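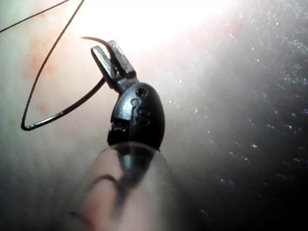

Can pão de queijo be made with regular wheat flour?

Wheat flour gives you a cheese biscuit. The stretchy middle of a real pão de queijo comes from tapioca starch, and there is no good swap for it.

Pão de queijo is the small round cheese bread sold all over Brazil, at bakeries, bus stations and airport counters. It is naturally gluten free and has no yeast, so there is no waiting for anything to rise. The version below uses scalded starch, the way Nivaldo Bragança taught it to me when we both worked the morning shift at the Cabral bakery. It takes a little more stirring than the blender kind, but the crust is better.

What you need

300 grams sour tapioca starch (polvilho azedo)
150 milliliters whole milk
50 milliliters neutral oil
1 teaspoon salt
2 eggs, at room temperature
150 grams grated cheese

For the cheese, use queijo minas curado if you can find it. Otherwise mix half Parmesan and half low-moisture mozzarella. If your Parmesan is very salty, cut the added salt in half. Grate the cheese yourself. The bagged kind is coated to stop it clumping and makes a drier dough.

Sweet starch (polvilho doce) also works. The breads come out smoother and a bit denser, with a milder taste. Many people use half and half. Asian tapioca starch is the same thing as sweet starch for this purpose.

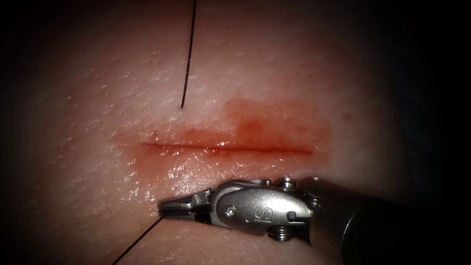 A straight, narrow incision with blood on the tissue around it.

Scalding the starch

Put the starch in a large heatproof bowl. Heat the milk, oil and salt in a small pot over medium heat until it comes to a full boil and starts to climb the sides. Watch it closely at the end. Pour it over the starch all at once and stir with a wooden spoon.

The mixture will look wrong. Some of it turns to sticky lumps and some of it stays as dry powder. Keep stirring and pressing the lumps against the side of the bowl until most of the loose powder is gone. Then leave it alone until you can hold your finger in the middle without discomfort, usually 15 minutes or so. If you add the eggs to hot starch, they will cook.

Mixing the dough

Beat the eggs in a cup. Add half to the bowl and work it in with your hand, squeezing the dough through your fingers. It will be slippery at first and then come together. Egg sizes vary, so add the rest a spoonful at a time and stop when the dough is soft and sticky but still holds a shape.

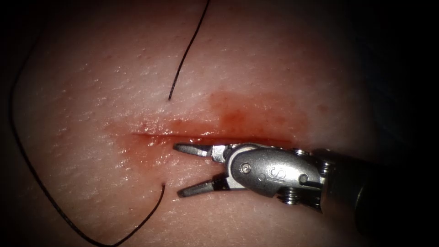
If it goes too far and slumps flat on the counter, add more starch, one tablespoon at a time. Work in the cheese last and knead until there are no pale streaks of starch left. A stand mixer with the paddle can do all of this on low speed.

Shaping and baking

Heat the oven to 375°F and line a sheet pan with parchment. Rub a few drops of oil on your palms and roll the dough into balls the size of a walnut. Leave two inches between them. Oil your hands again when the dough starts to stick.

Bake on the middle rack for 20 to 25 minutes, until the breads are puffed and golden in spots. Keep the door closed for the first 15 minutes or they may sink. They should feel light when you pick one up. Eat them warm, since the middle firms up as it cools.
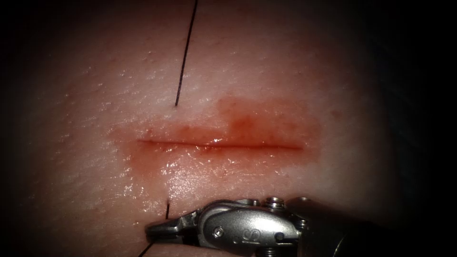

Freezing and reheating

Unbaked balls freeze very well. Set them on a tray so they don't touch, freeze until hard, then move them to a bag. They keep for three months. Bake straight from the freezer at the same temperature, adding five minutes or a little more.

Baked leftovers can be revived in a 350°F oven for five minutes. The microwave makes them rubbery. Eirlys Kneath splits day-old ones and presses them in a waffle iron with a slice of ham, and I have started doing the same.

If they came out flat

The dough was probably too wet, or the oven was not hot enough. An oven thermometer is worth buying. Hollow centers are normal with sour starch. A raw, gluey center means they needed more time, so put them back in for another five minutes.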